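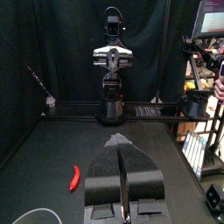

Figure 7. Tabletop and rail, wrist camera view.

7.2 Checking the frame and arms before a run

Use this procedure on the Lelley cell each morning and after any change to an arm, cable or camera.

1. Press Stop on the Trevolton panel. Keep hands outside the frame until the arms are still.
2. Check the clamps at the rail. Tighten any that turn by hand.
3. Trace each camera cable from the wrist to the base. Leave enough slack for full wrist travel.

CAUTION: Do not tie a camera cable to a bracing wire.
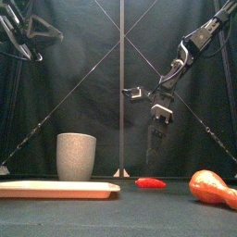 4. Press each bracing wire at mid-length. Both should give by the same amount. Adjust at the turnbuckle, 2 turns at most, then check the other wire again.
5. Confirm that the center post is upright and its foot brackets are seated.
6. Set out the test objects. Keep the cup behind the tray.
7. Raise both grippers clear of the objects and open the Um console. Run Jog Test at 18 percent speed.

NOTE: If an arm stops during Jog Test, record the joint number before clearing the fault. See Section 9.

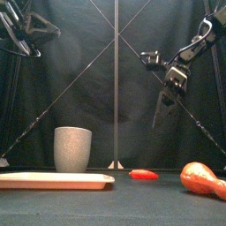

Figure 8. Grippers raised, test objects set out.

8. Save the result under the cell name. For Ostitden cells, add the bay letter.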